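Can you build a robot that tidies the kitchen?

Robots and Machines > Making things > Page 4

You have probably seen a video of a robot arm making breakfast. It cracks an egg, wipes the worktop and puts the pan away, and there is cheerful music playing. Under the video somebody has written that every home will have one soon.

Will it? People have been promising kitchen robots since before your grandparents were at school. We think you should ask some awkward questions before you believe it. A good way to find the awkward questions is to look at what happens when people try to build one themselves.

The arm at Drerum

Drerum is a shared workshop in Storbridge. A shared workshop is a place where people pay a bit of money each month to use tools they haven't got room for at home, such as saws, drills and 3D printers.

Two of the members, Baldur Arnardóttir and Cormac Kinsella, started building a robot arm there one September. They called it Tokidard. They wanted it to pick something up from one part of a worktop and put it down on another part. That was the whole plan. Baldur thought it would be done by Christmas. Cormac had built things before and didn't say when he thought it would be done.

What is a robot arm made of?

Less than you might think. Tokidard has stiff parts, which do the job of your bones. It has motors at the joints. It has a gripper at the end, with two fingers that open and close. There is a cable running down the whole length, and the cable gets caught on things.

Then there is a small computer that tells the motors how far to turn. The computer doesn't know it is in charge of an arm. It sends numbers down a wire. If you unplugged the arm and plugged in a fan, it would go on sending numbers.

People often say that a robot "wants" to pick up a cup, or is "trying" to. You can say that if you like. We say it too, when we're in a hurry. Just remember that there is nobody inside doing any wanting.

Where are its eyes?

Tokidard has a small camera fixed at the wrist, just behind the fingers. Wherever the gripper goes, the camera goes too.

Try this. Make one hand into a tube and look through it with one eye. Shut the other eye. Now bring your face down close to the kitchen table and move slowly along it. You can see crumbs very well. Can you see where the edge of the table is? Can you see who has just walked in?

A wrist camera has the same trouble. Close up, it gets lots of detail and very little of anything else. Some builders add a second camera higher up, looking down over the whole worktop. That helps, but now the computer has two pictures to deal with, and somebody has to make them agree.

Does the robot know what it is looking at?

Here is where you should be most suspicious.

A camera picture is made of tiny coloured squares called pixels. The computer gets a long list of numbers saying how bright and what colour each square is. There is no label saying "worktop" and no label saying "mug".

To get from the numbers to the mug, most builders use a program that learns from examples. You show it pictures with mugs in them and mark where each mug is. After a lot of pictures it gets quite good at saying where a mug is likely to be. The program Baldur and Cormac used is called Tully, and they fed it 400 pictures to begin with.

Tully did well on those 400. Of course it did! It had already seen them. If your teacher gave you a spelling test using the words you had copied out that morning, you would do well too. The proper test is to use pictures the program has never met before.

So they took 200 new ones and kept them separate. On the new pictures Tully was much worse. It took a knot in a piece of wood for a button. It took a shadow for a spoon. Once it was very sure there was a mug on Cormac's sleeve.

They went back and took more pictures. By spring there were 2,129 of them, and every single one had been marked by hand, mostly by Baldur, with a mouse, in the evenings. When a film tells you that a robot "taught itself", it is worth asking who sat there with the mouse.

Why are kitchens so difficult?

Factories have had robot arms for a long time, and they work well. But look at what a factory does for its robots. The parts arrive in the same place every time, facing the same way. The lights stay the same. People are usually kept out of reach. The factory has been tidied up to suit the robot.

A kitchen hasn't been tidied up for anybody. Here are some of the things that cause trouble.

Patterns. A stone-patterned worktop has lines and cloudy patches all over it. You know at once that a grey line in the pattern is flat. A program has to learn that, and it may decide the line is a piece of string.

Wood on wood. A wooden spoon on a wooden board is hard to pick out. Both are brown and both have stripes.

Shiny things. A metal rail has a bright streak on it where the light hits. Move the camera and the streak moves. So is the streak part of the rail or not? You never need to think about this. The computer does.

Things that are fixed down. A handle looks like something you could pick up. If the robot pulls at a handle that is screwed to something solid, one of three things gives way: the handle, the gripper or the motor. At Drerum it was the motor, and a new one took nearly three weeks to come.

Things half out of view. If the camera can only see one side of an object, how big is it? A person guesses, and usually guesses right, having seen a great many objects. The program guesses too, with far less to go on.

How well did it work?

Cormac kept a notebook. Each time the arm tried to pick something up from the worktop and put it down in the right place, he wrote one line, good or bad. He wrote down the bad ones straight away so that he wouldn't be tempted to forget them.

When the notebook was full he added up the good ones. There were 391. That sounds like a lot. But before you clap, what is the first thing you should ask?

You should ask how many tries there were altogether. If there were 400 tries, then 391 is very good indeed. If there were thousands, it is poor. Cormac will tell you cheerfully that there were a great many more bad lines than good ones, and that a good many of the good ones came from a single afternoon when the light was right and they used the same sponge over and over.

Keep this question in your pocket. It works on nearly every robot story you will ever read. "Our robot has folded a shirt!" How many shirts did it try? "It can open a door!" Which door? Who chose it?

Watch out for the video

When people film a robot, they can film it as many times as they please and show you the best one. They can also speed it up. Look at the people in the background, or a clock, or a tap that is running. If they move in a quick, jerky way, the film has been made faster.

There is one more trick to know about. Sometimes a person is steering the arm from the other side of the room with a set of controls. There is nothing wrong with that. It's a useful way to work, and it is one of the ways that learning programs get their examples. But if the film doesn't mention it, you might think the robot worked it all out alone.

So is it a waste of time?

We asked Baldur this, and she was a bit cross about it. She said that before building Tokidard she had no idea how much her own hands were doing. She can now mend a motor, which she couldn't before, and she has stopped believing adverts. She also said the arm is slower than a toddler and has cost more than her bicycle.

Arms that can only do one dull job, with everything set out neatly for them, are real and useful. Some people who find it hard to use their hands have robot arms that they steer themselves, and those can make a big difference to a day. What we doubt is the part where it walks into any old kitchen and gets on with things. Perhaps it will come. We would like to see the notebook first.

Try it yourself: be the robot

You need a friend, a blindfold, a worktop and a few things that won't break. No knives, no glass, and keep well away from the cooker.

1. Your friend wears the blindfold and is the arm. You are the camera and the computer.

2. You may only use these words: left, right, forward, back, up, down, open, close, stop. Your friend may only do what you say.

3. Get your friend to pick up one thing and put it down on the other side of the worktop. Write down whether it was good or bad, even if it was nearly good.

4. Swap over and do it again. This time the camera person looks through a cardboard tube.

5. Move everything to a new place and start again without practising. Compare your good and bad lines with the ones from step 3.

What would you tell it?

Now have a go with a close-up of a worktop. There is wood here, and a white surface with a grey marble pattern, and a dark bronze bar that runs from top to bottom between them with a shiny stripe along it. Find the grey line that winds across the white. Find the screws. Then decide which things a robot might be able to lift and which ones it ought to leave alone, and what made you think so. 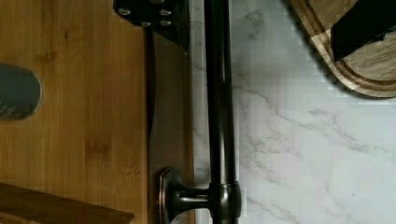
Next page: Why do robot vacuum cleaners get stuck under chairs?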